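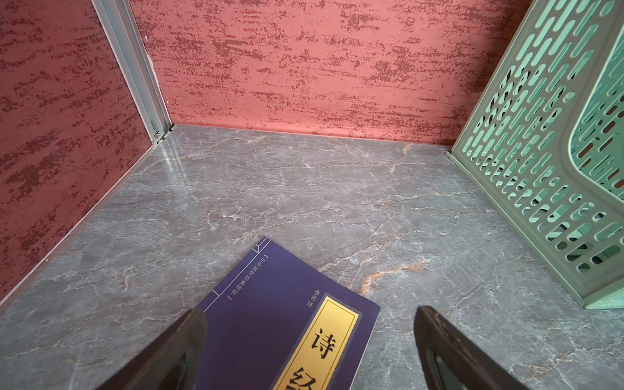

Trelholm Bindery Circle: Paper and Covers Group

Stitched binding (and covers that borrow its look)

Stitched binding, often called thread binding or side-stitching by the people in our group, is the traditional Chinese way of holding a book together with thread run through holes along one side. I've been writing these entries for the Trelholm handbook for a while now and this is the one I've looked forward to most, so forgive me if I wander a bit! It covers the real thing, plus the modern paperback that wears the style as a printed design, like the purple one at the top of the page with its thin white line alongside the spine edge.

How it's made

The basic idea is lovely and simple. Thin sheets are printed or written on one side only, then folded down the middle with the text facing out, so that each folded sheet makes two pages. The folds go at the outer edge of the book and the loose edges are gathered at the spine, which catches out everyone who learned on Western books first (me included, I sewed my first one back to front and had to unpick the lot). A couple of twists of paper hold the stack together on the inside, the soft covers go on, and then the whole thing is stitched through the side with silk or cotton thread.

The standard pattern has four holes. Bigger or fancier books may have extra ones near the corners, and the corners themselves are sometimes wrapped in a scrap of silk. The thread goes round the spine at each hole and runs along the cover between them, so you end up with one long straight line parallel to the spine and short lines crossing it to the edge. It's that long line that your eye remembers, and it's why a designer can hint at the whole tradition with very little ink.

History

Stitching of one sort or another goes back a long way in China, but the form most people picture became common during the Ming dynasty and stayed the usual way to make a book through the Qing. Before that you had butterfly binding and wrapped-back binding, both of which relied on paste. Paste is tasty to insects and gives up with handling, whereas a broken thread can be replaced in an afternoon with the pages left as they were. Japan, Korea and Vietnam all have their own versions, and the Korean one traditionally uses five holes, which I find very handsome on a tall book.

Colour

Indigo blue is the classic colour for the covers, and I could go on about it all day. Old indigo paper goes soft and greyish at the edges where thumbs have been. Modern publishers who want the flavour of it tend to pick a dark blue, or lean across into violet and purple, and a white line on a ground that deep shows up beautifully. On a real stitched book the white would be the thread.

The title slip

A traditional cover usually carries its title on a narrow strip of pale paper pasted near the upper left, with the characters running down it. Paperbacks often keep the vertical writing even when the strip has gone. Our purple cover has a line of small white Chinese characters set vertically along its left side, in brackets, and it looks like a series title. Brackets for a series name are handy to know about if you're cataloguing and can't read the language, because it's easy to copy down the series and think you've got the book!

Borrowed designs on paperbacks

A paperback in this style is generally an ordinary glued book. The frame line is printed, and the only thread involved is in the designer's head. Some covers draw in every stitch, others settle for one white rule with a little notch towards the top. I used to be snobbish about the drawn kind. Then I picked up a box of them at the Lirkthorpe book fair last December, 11 for the price of a sandwich, and I've been a convert ever since.

Shelving and care

Real stitched books are floppy and don't care for standing up. Lay them flat in small piles, or keep them in a cloth-covered folding case, which closes with little toggles. Paperbacks can stand like any other. Dark covers do show scuffs and fingermarks, so I wipe mine with a dry cloth and keep them off a sunny windowsill, as purples can fade badly. Please don't put clear tape on a cracked spine.

See also

Hidayat sample folder (cover papers, blues and purples)
Pledusetti thread chart
Butterfly binding
Folding cases

Entry last tidied up 29th March. Corrections are welcome, especially on the Vietnamese material, where I'm still learning.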